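Lab diary, Mumthorpe site
January, evening entry

The fault recurred at 9:40 this morning and again shortly after lunch. I am setting down the particulars while they are fresh, as the written report to Kendosness will be drafted from these pages.

Both occurrences followed the same pattern. The right arm had closed on the tube rack and begun its lift. At the top of the lift the planner reported the grip as lost, although the force reading on the fingers had not changed. The arm then carried out its recovery routine, which opens the gripper. A rack released at that height falls. In simulation the cost is a reset. On the physical bench it would be a spill, and the bench is scheduled to receive this same controller before the end of the month.

Narayanan Salian was informed at once and agreed that the transfer to hardware should be suspended. The suspension notice went out under his name before noon. It covers all two-arm tasks that involve a rack or tray. Single-tube picks may continue, with the speed limit left where it is.

I spent the rest of the morning with the logs. The overnight batch comprised 1439 runs of the rack transfer task. Of these, 179 ended in a release that had not been commanded by the task script. I had expected the failures to gather around one starting position of the rack, and they do not. They are spread across the whole mat. What they share is timing: in every log I have opened so far, the left arm was changing its own target within the same control cycle in which the grip was declared lost.

Nhi Hồ joined me at two o'clock and took the view that the two arms are writing to the same status field. If so, a "no object held" message from the left arm, which is correct for that arm, is being read as though it came from the right. She pointed out that the field was shared on purpose in the Muvby release, when there was only one arm to report on, and that the review for the second arm did not list it among the items to be changed. I have looked at the review record. She is right -- the item is absent, and my own initials are on the page.

We then repeated the transfer by hand, stepping the simulation one cycle at a time. The first passes were uneventful. With the left arm frozen the rack was lifted, carried and set down as intended. With the left arm free to move, the false report appeared once in the first hour and the stop condition Nhi had added held the fingers closed.

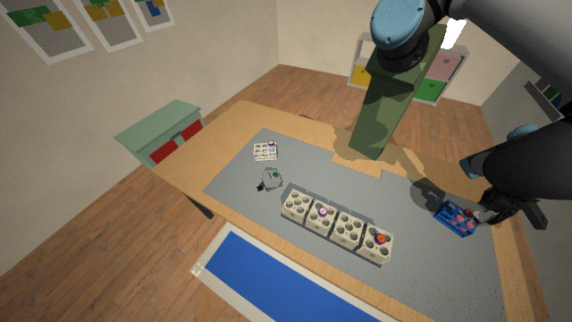

The stop condition is a temporary measure and should be described as such in the report. It keeps the gripper shut whenever the force reading and the status field disagree, and it calls for an operator. It does nothing about the cause. It also introduces a risk of its own, as an arm that will not let go may be a hazard to anyone reaching in to clear a jam. For that reason I have asked that it not be copied to the bench controller in its present form.

A call was held with the Lương office at four. They asked whether the earlier acceptance results remain valid. I answered that they were obtained with the left arm parked and should be read only in that light. They were not pleased, and requested the raw logs, which they will have tomorrow. They also asked for a date on which the suspension might be lifted. I declined to give one.

Actions recorded at the close of the day: separate status fields for each arm (Nhi); a full rerun of the overnight batch once that change is in (myself); a revised review sheet with shared fields listed by name (Salian). The recovery routine will be examined as a separate matter. It is my opinion that no recovery step should open a gripper on the strength of one signal alone -- I said so in the meeting and it has been entered in the minutes.

The rerun is set up to start at 7:15 tomorrow morning, provided that the build passes. Left the office at half past six.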